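Student Robotics Club Completes Simulation Stage of Chess Project

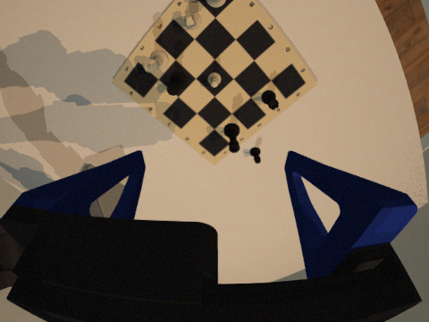 The simulated five-by-five board, with the club's virtual gripper in the foreground.

The Plamia Student Robotics Club has completed the simulation stage of its year-long chess project, and its members presented their work to families and faculty on 19th May. The project began in November, when the club voted to set aside its usual line-following vehicles and take up a problem in picking and placing small objects.

Members chose a reduced form of chess played on a grid of five squares by five. The smaller board keeps every square within easy reach of the simulated arm and shortens each game enough that a full match can be run during one club meeting. Files are lettered A through E and ranks are numbered 1 through 5, and the same labels are used in the students' program. A move is entered as a starting square and a destination square. The program then works out where the gripper should travel, how far the fingers should open, and at what height they should close.

The club divided its 42 members into teams for motion, grasping, rules and testing. The grasping team was led by Jomar Baluyot, a junior, who also wrote most of the club's guide for new members. His team found early in the winter that a single grasp setting would not serve for every piece. A pawn is short and must be approached from almost directly above, while the taller pieces can be held higher on the body. Pieces standing on neighboring squares presented a further difficulty, as open fingers could strike one piece while reaching for another.

"We spent most of January on pawns," Baluyot told those attending the presentation. "The rules team had castling questions for us and we still could not pick up a pawn without knocking over the piece next to it."

The testing team kept a written log throughout the year. It records 126 trial moves made with the final version of the grasping program, including moves from squares along the border and moves in which a captured piece had to be set down beside the board. Pieces that had fallen or come to rest across two squares were entered separately, and a method for standing them upright again remains unfinished. The log is available to all members in the club room, together with the earlier versions of the program.

Faculty advisers from the Macapagal Building, where the club meets, noted the care taken with documentation. Each team was required to submit a short report at the end of every term, and students joining in the spring were able to begin work from those reports. The advisers have asked that the same practice be followed by the other technical clubs.

The next stage will move the project from the computer to a physical arm. The club has received a grant of equipment from Bidico, and 52 hours of workshop time have been reserved at the Warneten Annex for assembly and calibration. Members will first repeat the pawn trials before attempting a complete game.

Students who wish to join the project for the coming year should leave their names at the club room. Previous experience in programming is not required. New members will be assigned to a team after the first two meetings and will receive a copy of the guide at that time.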